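Flimeo picks its arms, then discovers the shopping list

Flimeo will go ahead with a second two-arm sorting station at its Bandetti Street workshop, the company said on Wednesday, June 24, 2020, after an argument over the equipment budget that had been running since April and mostly concerned cables.

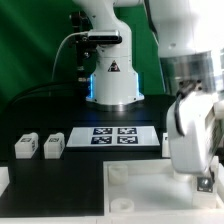 A gripper holds a marked cube over the white bin at Flimeo's existing station.

The small-parts packer had set aside money for two robot arms and, in the first draft of the plan, very little else. The arms took up a single line. The second draft ran to six pages and included a table, grippers, depth cameras, brackets, trays, bins, spare cables and 400 printed marker tags, which the finance office sent back with a question mark beside the quantity.

"They asked if we could start with fewer stickers," said Seo-ah Ko, who runs automation planning at Flimeo. "Of everything on that list, they went for the stickers."

The tags stayed in. Flimeo marks its test blocks and trays with them so the software can tell what it is looking at and which way up it is, and the ones that get handled most wear out first. Ko said the whole batch came to less than one replacement gripper finger, a comparison she repeated at two separate meetings.

The arms themselves were the easy part. Flimeo collected three quotes and chose Kudavitz, the supplier of its current pair, over a cheaper offer that left out installation, training and, on a close reading, the power supplies. Cho, a local integrator, will build the table and handle the wiring.

Not everything survived. A request for a motorized height-adjustable table was dropped, along with a tablet stand and an item listed only as "misc. (important)." Ko declined to say what it was. A service contract made it through at the third attempt, once it had been moved out of the equipment budget and into maintenance, where it apparently looks smaller.

The company has not given a total. It did say that the arms account for less than half of it - news that will surprise anyone who has never bought a robot, and perhaps a few people who have approved one.

Staff on the current station will keep using it while the new one is built. Their work at the moment is largely block-and-bin trials, moving small pieces between table, tray and container before the same routines are tried with customers' parts. Ko wants both stations set up with the same layout so that a routine written for one can be run on the other without a week of adjustments.

Delivery dates have not been fixed. Kudavitz has asked for a deposit first, and the deposit needs a purchase order number. Flimeo's purchasing system issues those one line at a time, so Ko has asked for the stickers to go through first.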